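Munda Community Archive Digitization
Interim progress report, second reporting period
Submitted to the Kosus Fund by Naledi Sibiya, project lead

1. Status against plan

Work is on schedule in cataloging and public access and behind schedule in audio transfer. Expenditure is within the approved budget in every line except equipment maintenance, which is explained in section 5. No change to the end date is requested.

At the close of the period, 3642 items had been scanned, checked and entered in the catalog. The items come from the parish correspondence series, the cooperative dairy ledgers and the first part of the Tóth photographic donation. The target for this stage was the completion of the first two series. The Tóth prints were brought forward when the ledgers were finished early.

2. Scanning and image quality

Bound volumes are captured on the overhead scanner at 300 dpi. Loose prints and negatives are scanned on the flatbed at a higher setting chosen by format. Master files are stored uncompressed, and access copies are generated overnight.

Quality checks are carried out on a sample from each batch. The main fault found was uneven focus near the gutter of the thicker ledgers. These volumes were rescanned with the cradle reset between openings, and the second set of files passed. A smaller number of pages had been skipped where leaves were stuck together. They were separated by the conservator and inserted in sequence, with a note in the catalog record.

The color target is now photographed at the start of every session. Under the previous procedure it was photographed only when the lamps were changed, and the drift between sessions was visible in the dairy ledgers, which have blue ruled lines.

3. Cataloging

Records are created in Nesto using the field set agreed at the start of the grant. Two fields have been added: former owner and language of inscription. Both were needed for the Tóth material, where captions on the backs of prints are in Hungarian, German or English, sometimes on the same print.

Place names remain the slowest part of the work. Many farms changed name on sale, and the letters use old and new names interchangeably. A local authority file has been started and holds 200 entries. Each entry gives the preferred form, known variants and the source for each variant. It will be offered for download with the catalog data at the end of the project.

Personal data in the correspondence series has been reviewed under the access policy. Letters concerning medical matters or adoption are cataloged at folder level only, and the scans are closed to the public.

4. Audio transfer

Transfer of the oral history cassettes began in February, later than planned. The replacement deck arrived with a worn pinch roller and was returned to the supplier. Tapes transferred so far are in fair condition. Three showed print-through that could not be removed, and they have been kept as transferred. Summaries are being written in place of full transcripts, as agreed with the Fund in the last period.

To recover the lost time, transfer sessions have been extended to 7 p.m. At the present rate the series will be complete before the final report is due.

5. Equipment and storage

The equipment maintenance line is overspent. The causes were the deck shipping costs, new lamps for the overhead scanner and parts for the desktop computers used in file processing. The overspend will be met from the travel line, where two planned visits were replaced by calls.
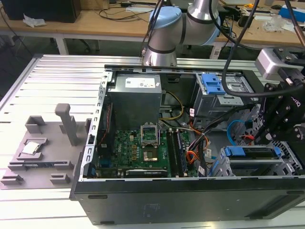

Figure 1. Open desktop computer tower with power supply, motherboard and empty CPU socket.

Master files are held on the main storage unit, with one copy on disk in a separate building and one with the hosting provider. Checksums are verified monthly. One mismatch was reported in the period, in a single access copy, and the file was regenerated from its master.

6. Work for the next period

Scanning of the remaining Tóth prints will continue, followed by the glass negatives once the new storage boxes are delivered. The public search page will be tested with readers at the Munda library, and corrections made before the page is announced. A draft of the rights statement for the oral histories is with the legal adviser, and a copy will be sent to the Fund when it has been approved.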